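Tuning the Rekier, again

The cart was back in my garage by Sunday noon, with its lid off and its wheels up on paint cans. I do the upkeep on one Rekier delivery cart for the Dinis grocery in Sisura. It carries bread and milk a short way through the neighborhood and comes home. That is the whole job, and it keeps needing me to help it do that.

The complaint this time was phantom stops. It rolls along, decides there is something in the road, sits there, decides there isn't, and goes again. The log had 1,318 of them since the last time I cleared it. A few will be real (dogs, trash cans, a kid standing in front of it on purpose). I don't believe for a minute that most of them are.

The support page says to update the software first. It says that for everything. I had updated it already, and the release notes for that version promised "improved confidence in varied light," a phrase I've read enough times to distrust. So I went at the hardware.

The front sensor is an Ikonen unit, a camera and a range finder in one housing behind a plastic window. The window was hazy. It didn't look scratched, just gray with road film, the kind you only notice when you wipe half of it. Dish soap and warm water, a soft cloth, then a second cloth. I don't use the glass cleaner from the starter kit. It left streaks the first time I tried it, and I've seen no argument for it besides the price on the bottle.

Then the bracket. Two screws hold the whole sensor, and one of them turned under my fingers. I'd like to have a word with whoever signed off on two screws. A loose one lets the housing nod, and when it nods the camera looks at the pavement a little closer in than the software thinks it does. I cleaned the threads, put on a drop of medium threadlocker, snugged both down evenly and let it sit overnight. If you do this yourself, level the cart before you tighten anything. I skipped that once and had to do the whole alignment over.

Alignment itself is a target board at a marked spot on the garage floor and a page of settings that look as if they were written for somebody else's machine. It took 2 hours. The manual gives it fifteen minutes, and I would love to see that demonstrated.

After that comes the part I think matters most and the manual hardly mentions, the drive under trees. On plain concrete in flat light almost any setting looks fine. You want bright patches and dark patches lying all over the asphalt, with the edges soft, and a car or so up ahead to give the thing something real to judge. If it can tell a patch of shade from a curb there, I'll start to think about trusting it.

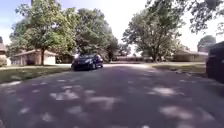 How often does the sensor window need cleaning?

Once a week in dry weather, and after every wet run. Use soap and water, and check the bracket screws while you have the cover off.

I ran the test loop with the old settings first, then the new ones, same cart, same load of canned tomatoes. On the old settings it stopped 9 times. On the new ones it stopped twice. That sounds good and I'm not ready to say it is. The sun moves. A shadow that lay across the road on the first pass had gone somewhere else by the second, and I can't put it back. One afternoon isn't a test, whatever the Rekier sales page likes to do with afternoons.

I also changed one setting I'm less sure of. There's a slider for how long an object has to be "seen" before the cart brakes. The easy way to get rid of phantom stops is to push it to the right, and I would bet plenty of the happy reviews come from people who did exactly that. You get a smooth ride and a cart that is slower to react to a real dog. I moved it one notch, drove the loop, didn't like the idea, and moved it back. The twice is with the slider at the factory position. I wrote the number on masking tape inside the lid so I don't have to trust my memory either.

While it was apart I greased the rear axle and swapped the left wheel's foam ring, which had a flat spot. The battery latch still rattles. I've bent the tab out before and it bends itself back. The replacement part costs more than the latch on my front door, so for now it gets a folded strip of inner tube.

The store gets the cart back tomorrow. I've cleared the log to zero and asked them to leave the software alone until I've read it. If the count climbs again, I'm pulling the sensor and putting in the spare, and then we'll find out whether I've been cleaning and tightening a part that was bad from the start.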